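How to label touch in head camera frames (and train a small classifier on it)

Posted in December, filed under robot learning, how-to

A few people asked how I get the touch labels for Orkum, my little classifier that looks at one head camera frame and guesses whether the gripper is away from the object, near it, or touching it. So here's the whole recipe, start to finish. You'll need recorded episodes, a frame viewer, a spreadsheet and an afternoon with something good to listen to.
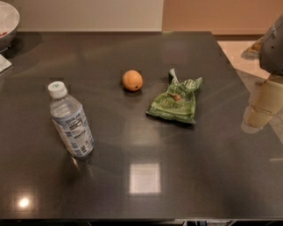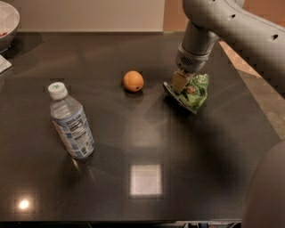
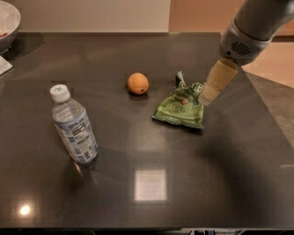

Head camera frames, with the water bottle, the green snack bag and the arm on the right.

What you need first

My set is called Sultlow and it has 37 episodes in it. Yours can be smaller. I'd want the same few objects in different layouts and the camera in one spot for the whole batch. I view frames in Plestitz, our own viewer, but anything that steps forward and back one frame at a time will do. If it can't step backward, find another one! You'll be going back constantly.

Step 1: Pick the frames

Don't label every frame. Most of an episode is the arm traveling, and those frames all look alike to a model. Scrub through each episode, find the spot where the gripper gets to the object, and take the 20 frames on each side of it. Then add a scattering from the rest of the episode so the away class isn't starved. I stopped at 1,000 frames total, and I could've stopped sooner.

Step 2: Write the rules down before you start

I skipped this the first time and ended up throwing out a whole evening of labels. My rules now fit on a sticky note:

Away: the gripper is out of view, or there's plain counter between it and the object.
Near: the gripper is over or right beside the object, with no contact I can see.
Touching: a finger pad is on the object, whether or not it's closed on it.
Unsure: skip it, come back later.

The first picture is an easy away, with the fingers not in view at all. The third is what I mean by near: the tip hangs just above the right part of the bag. The second one goes in as touching. I can't tell from that one frame whether the gripper is holding the bag or only pressed against it, and that's fine, because the label covers both. I used to have a separate class for grasped and it was a mess. From the head camera the fingers hide the very thing you want to see, so my labels wandered depending on how tired I was. If you need grasped, take it from the gripper width reading and leave the picture out of it.

Step 3: First pass, fast

Go through one episode at a time, in order, and label with three keys. Fast means a second or two per frame. Keep the neighboring frames off the screen! The classifier only gets one frame, so on this pass you only get one frame too. If you can't decide, hit unsure and keep moving.

Step 4: Second pass, with context

Now open the unsure ones and let yourself step back and forth. Two things helped me a lot here. One is the shadow: on my counter the arm throws a soft dark patch beside the bag, and watching it move over a few frames gives me a feel for the height. The other is the bag's own creases. When a crinkled bag changes shape between frames, something is pushing it. (A hard object won't give you that, so expect more unsure labels with those.)

Anything still unsure after this gets dropped from training. I keep those in their own folder and look at what the model says about them later, just out of curiosity.

Step 5: Mask the reflections, or don't

A dark glossy counter is a rough surface for this kind of work. You get the bright square of the ceiling light low in the middle, the small round glare spot at lower left, and reflections under the objects too. I tried painting over the two light spots with flat gray. It made the scores a bit worse, and my guess is the model started using the edges of my gray patches. What worked better was jittering the brightness during training and cropping a little differently every time. If your counter is matte, skip this step and enjoy your life.

Step 6: Split by episode

Please don't shuffle all the frames together and split. Neighboring frames are near copies, so your test score will look gorgeous and mean nothing. I hold out whole episodes until I've got 200 test frames, and then I don't touch them. The script I use for this is the Pētersons splitter, which takes a list of episode numbers and refuses to put one episode on both sides. A ten-line script of your own does the same job.

Step 7: Train

Nothing fancy. I take a small pretrained image backbone, freeze most of it, and put a three-way head on top. Weight the classes, or away will swallow everything. I stop when the held-back part of the training episodes quits improving, and on my machine that's before lunch.

Step 8: Read the mistakes

Print the confusion table, sure, but then open the wrong frames and look at them. Mine were nearly all near versus touching, which is also where I disagreed with myself when I relabeled a batch a week later. Away was solid. When the model calls a far-off gripper touching, check your label first. Twice it was me pressing the wrong key.

A few odds and ends

If you move the camera even slightly, label a fresh handful of frames from the new position and test on those before trusting anything.

Crop less than you think you should. I had the upper right trimmed tight for a while and the arm segments were mostly gone, and the scores dropped until I put them back.

Save your labels with the frame number from the original recording, and not the number after subsampling. I had to rebuild the mapping by eye once and it took longer than the labeling did.

Next up I want to try the same labels with a wrist camera added in. I'll post the split lists when that's done.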